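When the score lies: a cracked cistern lid and what we had signed off
Speaker notes, Godfrey Tanui
Afternoon session. Aim to start the questions by 3.30.

Before starting
Check the clicker. Check the clip of the lid plays with sound, as the crack is easier to hear than to see. Water.

Slide 1: Title
Hello, name, job. I test things that other people have already said are finished. Say that I'm not against robots in bathrooms. I'm against being told that one works by the same people who wrote the test.
Don't do the toilet jokes. The room will do them.

Slide 2: What Jirlow was meant to do
Jirlow was a small project to get an arm to pick up and put away the things people leave around a bathroom. The idea came from the assisted flats at Bellilley, where residents who can't bend or grip well keep everything on the nearest flat top, and very often that's the lid of the cistern. Things fall off it. People go after them and fall too.
So a fair aim. I want to be clear on that before I start complaining.
Tavora supplied the software and did the training in simulation. The Teshome workshop built the real mock-up bathroom. I came in at the end to write the safety note, and I was told it would take me an afternoon.

Slide 3: The number
Put the number up and leave it up. 3,000 simulated runs, 13 failures.
Ask the room who would be happy with that. Wait for the hands. Somebody always puts one up.
My first question was what counted as a failure. I asked it in the first meeting and got a slide in reply. I asked it again by email and got the same slide as a PDF.
If you take one habit home from this talk, ask to see the line of code that decides pass or fail. In our case it was a very short bit of code.

Slide 4: What happened in the mock-up
Keep this one plain, no drama.
Real arm, real cistern, porcelain lid. 30 runs planned. The early ones were dull. A few drops, a few misses, nothing to write home about. People had started looking at their phones, me included.
Then the arm came down for an object that had rolled slightly from where the camera last saw it. The fingers met the lid instead of the object. The arm kept pushing. The lid cracked across the middle and one half slid off the back. The technician had stepped in to straighten something at the other end and had her hand on the bowl side when it went. She wasn't hurt. She was a forearm's length from being hurt.
Pause here.
The run was logged as a success.
Let them have a moment with that. Play the clip now if it's working.

Slide 5: How a cracked lid becomes a success
The checker looked at one thing: at any moment in the run, was the target object higher than where it started by more than a set amount? When the lid broke and tipped, the object sitting on the tipping part was thrown upwards. It rose far enough. Tick.
The checker never asked whether the object was in the gripper. It never asked where the object ended up, or whether anything else on the lid had been knocked, or how hard the fingers had pressed on anything.
Tavora's answer was that the check was "a standard lift test". I dare say it was. It's a perfectly good test of whether something went up.

Slide 6: The bathroom the software learned in
Talk over both views. The hair dryer one has the fingers open just above it. In the other the gripper has a dark grey block and is holding it slightly above the cistern.
Points to make while they look:
- How much is on that lid. The pink thing is sticking out past the end of it in both.
- How little height there is between the fingers and the lid. A small error downwards is a collision.
- In the simulator the cistern could not break. It was set up as a solid lump with no limit on the load it could take. You could lean on it all day.
Someone will say it looks very realistic. It has nice tiles. Move on.

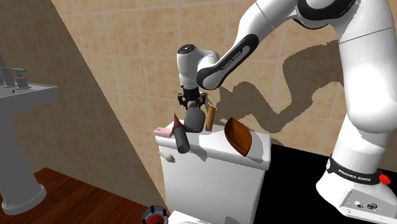

Dryer view first, block view second.

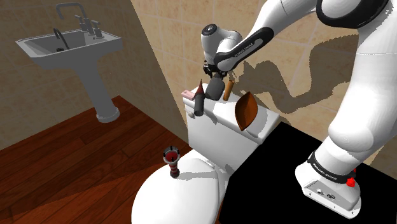

Slide 7: Scoring it again
We asked for the saved runs. That took longer than the whole of the rest of the work, and I still don't know why.
Then we wrote a stricter check. The object has to be between the fingers when it is lifted. It has to stay there until it's put down. Nothing else on the lid may fall off. The fingers may not press on the cistern above a limit that Teshome gave us from breaking a spare lid on purpose.
Same runs, same software, new check: 1,097 failures out of 3,000.
Read both numbers out again, slowly. 13. 1,097.
The arm had not got any worse between those two numbers. Expect someone to say our check was too strict. My reply: tell me which part you'd drop, and then tell me you'd let your mum brush her teeth next to it.

Slide 8: What sort of failures
Most were neighbours being knocked. The arm reached for one item and caught the one beside it. Under the old check that was fine, as long as the target went up.
Next were pinches that flicked the object upwards and let go of it. These look almost funny played back. They're the same fault as the cracked lid, only without the crack.
The smallest group was hard presses on the cistern, and those are the ones that should have stopped the project going near a real bathroom. The force readings were in the saved files the whole time. The simulator had written them down and no part of the scoring had read them.
Be fair here: we had access to those files too, if we'd pushed. I didn't push until after the lid broke. Say this out loud even if time is short.

Slide 9: The stop that didn't stop
Second fault, and it belongs to us and the workshop. Tavora can sit this one out.
The arm in the mock-up had a contact stop. It was set high, because at the normal setting it kept tripping when the arm picked up heavier bottles and the demo looked bad. The setting was changed for a visit. It wasn't changed back. There was no note of it in the log book, and the start-up sheet asked "contact stop on?" and had a yes next to it, every time, truthfully.
On is a poor question. On at what value is a better one.
The fence switch was working. It wasn't used because the technician stepped in between runs, as everyone had been doing, and the next run was already queued. The software had no idea that she was there.
If anyone asks who changed the setting: I know, they know, and it would have happened with someone else at the keyboard. Don't give the name.

Slide 10: What was changed
Keep this quick.
- The pass check is now written by someone who doesn't report to the people doing the training.
- Every run saves the highest force on anything that isn't the target, and that figure is on the first page of the report.
- The simulated cistern has a breaking load. Go past it and the run is over and counts as failed.
- The contact stop value is read from the controller and printed on the start-up sheet. It's no longer a tick box.
- Runs don't queue. A person starts each one, from outside the fence.
The last one was unpopular. It makes a day of testing much longer. I was asked whether it could be dropped once confidence was higher, and I asked what the confidence would be based on, and we had that meeting twice.

Slide 11: What I still don't believe
I don't believe the new number either. It's better, but it came from a check that I helped to write, so I'm the wrong person to tell you it's good. There will be something it doesn't ask.
One I know of: it treats a wet lid and a dry lid as the same. Bathrooms are wet. I raised it. It's on a list.
Another: every simulated run has the arm bolted down in one spot beside the toilet, which is easy to do in a simulator. In the Bellilley flats there's a radiator there in half the rooms and a grab rail in the other half. I've yet to see a drawing showing where the base would go.
And there's no person in any of the runs. Not one. The thing is meant for people who are unsteady on their feet, in the smallest room they've got.

Slide 12: Likely questions
Was the arm itself faulty? No. It went where it was told with the force it was allowed.
Why not just use a plastic lid? Suggested by two separate people so far. The next thing it presses on may be a hand.
Is the project still going? Yes, in the workshop. It hasn't been into the flats and I haven't signed anything that would let it.
Would a shelf have done the job? Probably. I did ask. A shelf at the right height, with a lip on the front, was priced by the Bellilley maintenance team, and the quote is in the back of the handout for anyone who wants to look at it.

If running late, drop slide 8 and go straight from the numbers to the contact stop.
Handouts are in the blue folder. Get the spare lid back from the front table before leaving, Teshome want it returned.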